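Home Economics for Adults: Weekly Handout 4
Reading Wood Before You Buy It
Sultden Evening School, notes by Roos Verbruggen

Hello again, and thank you for being so patient last time when the heating gave out! I promised I would write up the part we rushed through, so please keep these pages with your others. You will want them for the shop visit.

We ended with the question Mr. Bodnár raised, which was a good one: if two boards are the same species, the same size and the same price, why would you spend ten minutes choosing between them? My short reply was "grain," and then we ran out of time. The longer reply follows.

Where grain comes from

A tree puts on a layer of new wood every year. The wood laid down in spring grows fast and tends to be paler and more open, and the wood laid down later in the summer is denser and often darker. When a sawyer cuts lengthwise through all those layers, we see their edges as lines on the face of the board. If the cut runs more or less straight toward the center of the log, the lines come out narrow and parallel. If it runs off to one side, you get the arches and long ovals that people call cathedral grain. Same tree, very different looks, and I still find that rather wonderful after all these years.

Figure is a separate matter, though the two words get mixed up all the time (I do it myself when I'm tired). Grain is the direction the fibers run. Figure is the pattern you notice on the surface, and it can come from wavy fibers, from knots, from the way the log was sawn, or from plain old growing conditions. Maple is famous for it: curly, quilted, bird's-eye. Some of you saw the curly piece I passed around in September and asked whether it had been stained. It hadn't, only planed and oiled.

Knots and streaks

A knot is the base of a branch that the trunk grew around. If the branch was alive at the time, the knot is usually tight and will stay where it is. If the branch was dead, the knot may be loose, and you should press on it with your thumb before you pay. Small tight knots are nothing to worry about in a tabletop or a shelf.

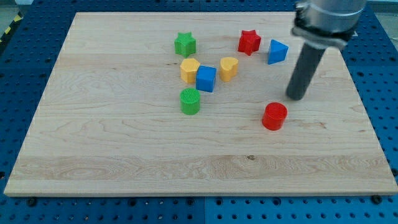
Streaks are mostly a question of taste. In pale woods they may be mineral deposits, or a bit of heartwood showing through, and sanding won't take them out. My aunt would never have had one in her kitchen, and I go looking for them.

What to do at the shop

We meet outside Kandura Lumber, and they have kindly set aside 60 minutes for us. Pick any board you like and do the following.

Sight down its length from one end, the way you'd look along a pool cue. Look for bow, cup and twist.
Find the end grain and sketch the curve of the rings. It needn't be pretty.
Run your hand along the face both ways. One direction usually feels smoother, and you'll want to plane that way.
Mark every knot on your sketch and note whether it is tight or loose.

Bring a pencil, a tape measure and a jacket, as the back shed is drafty. The reading for next time is pages 14 to 64 in the course book, but please skim the section on veneers, which we will come back to when we start on cabinets.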